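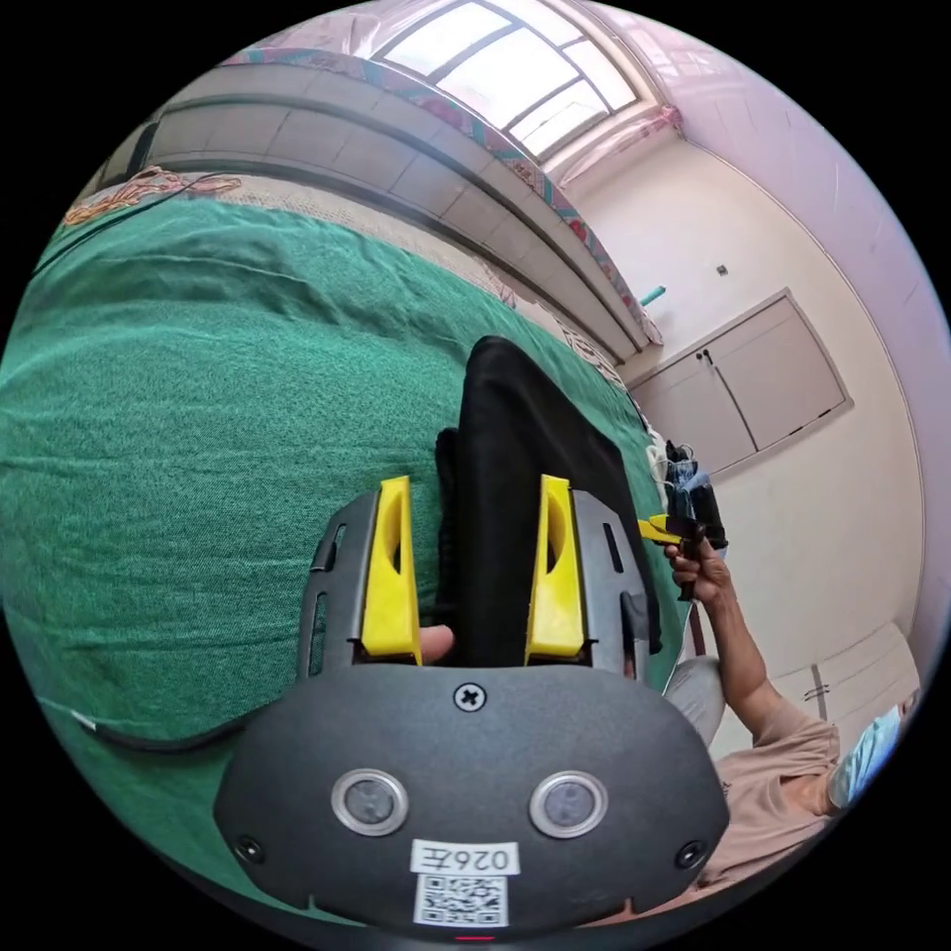
Bed making

Bed making is the arranging of sheets, blankets, pillows and covers on a bed, either after sleep or when the bedding is changed. It is a daily chore in many homes and a paid task in hotels, hospitals, dormitories and barracks. Methods differ with the kind of bedding used and with local habit.

Bedding layers

A bed made in the common Western style starts with a mattress, often with a pad or protector on top. A bottom sheet goes over this. It may be a flat sheet, tucked in on all sides, or a fitted sheet, which has elastic at the corners or along the whole edge. A second flat sheet, called the top sheet, lies between the sleeper and the blanket. A bedspread or quilt may cover the whole.

In much of northern Europe the top sheet and blanket are replaced by a duvet in a washable cover. Beds of this kind are quicker to make, as nothing is tucked in. On a double bed, two single duvets are often laid side by side or folded in thirds.

In Korea and Japan, floor bedding is traditionally folded and put away in the morning, so the room can be used for other things during the day. Many households in both countries now use raised beds, and some keep floor bedding for guests.

Corners

The mitered corner, also known as the hospital corner, is used to hold a flat sheet in place. The hanging end of the sheet is tucked under the foot of the mattress. The side edge is then lifted a short way from the corner and laid on top of the mattress, forming a triangle. The part still hanging is tucked under, the triangle is brought down, and it is tucked in turn. The fold should lie at an angle of 45 degrees.

A square corner is made in much the same way, but the fold drops straight down. It is often chosen for bedspreads with a pattern.

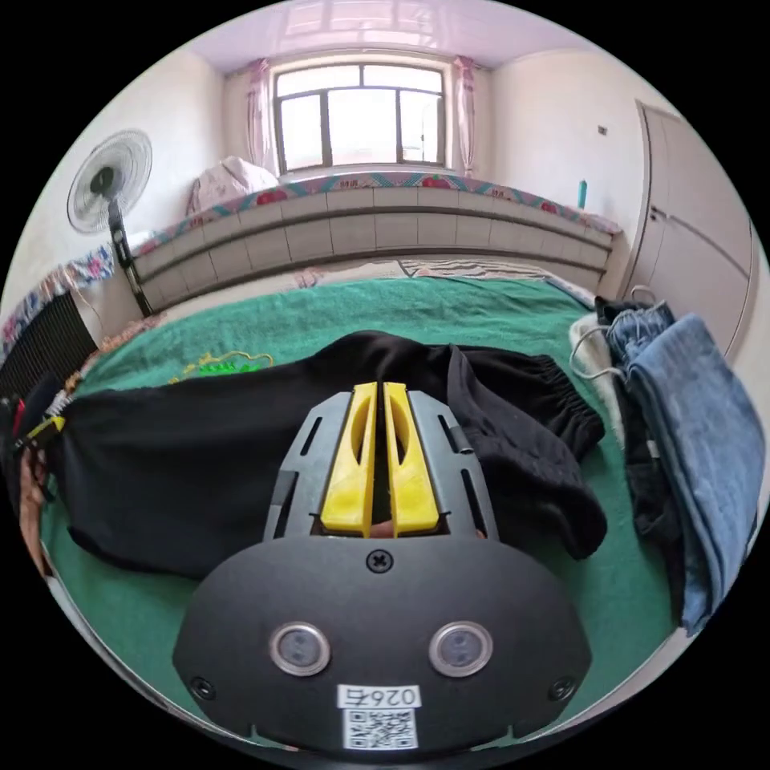

In hotels

Hotel beds are usually made by one room attendant, though some hotels assign staff in pairs. Large hotels often use flat bottom sheets, which go through ironing machines more easily than fitted ones. Triple sheeting, in which a third sheet covers the blanket, keeps the blanket from touching the guest and allows it to be washed less often.

Lifting mattress corners is a known cause of back and shoulder strain among room attendants. Employers may reduce the strain with fitted sheets, lighter mattresses or limits on the number of rooms per shift. The Donia, a hotel with 30 rooms on 2 floors, changed to fitted sheets in October after a request from its head housekeeper, Hwa-young Um. Its stock is kept at three sets per bed: one in use, one in the laundry and one on the shelf.

In hospitals

Nursing courses teach both the unoccupied bed and the occupied bed. In the second, the patient is rolled gently to one side while the used sheet is gathered lengthwise along the back and a clean one is laid in its place. The patient is then rolled over the gathered linen to the clean side, and the work is finished from the other side of the bed. Used linen is held away from the uniform and is not shaken.

See also

Bed sheet
Duvet
Housekeeping
Mattress protector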